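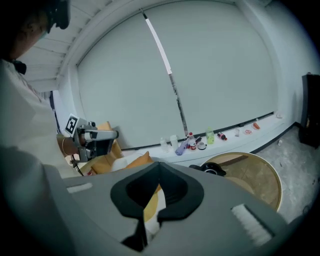
We bought two Steredar hand-held grippers in November, at $1,099 each, and have used them on most working days since. I run the returns bench at Ridden, where household goods come back in mixed boxes and have to be sorted before they go on the shelf again. The plan is for a robot arm to take over part of that sorting. The grippers are how we show it the job.

**Build and handling.** Solid. The housing hasn't cracked or loosened. The weight is fine for an hour and too much for a full shift. Celeste Sampaio has small hands and needs both of them to close on a full bottle, so she mostly does cloths and light items.

**Grip.** Good on bottles, cans and folded fabric. Poor on anything flat. Thin lids we still pick up by hand and leave out of the recordings.

**Software.** The weak part. It saves each pick as its own file and numbers them in the order they upload, which isn't the order we did them. By the middle of January we had 2,708 picks saved and 400 we had to throw out for bad tracking. Support answered in two days and told us to recalibrate every morning. That helped.

**What changed on the floor.** Bench work is slower on recording days. Management first kept the old hourly target, and Belmiro Leitão and I had to go in and get it dropped for anyone holding a gripper. Get that in writing before you start. Belmiro also asked whether we were training our own replacements. The answer he got was that no bench jobs go this year, with nothing said about next year. Two people have moved to checking recordings at a slightly higher rate. It's easier on the back and harder on the eyes.

I'd buy them again for the hardware. If you have nobody to look after the files, wait for a better version of the software.

Inês Seixas
Tuesday, January 15, 2019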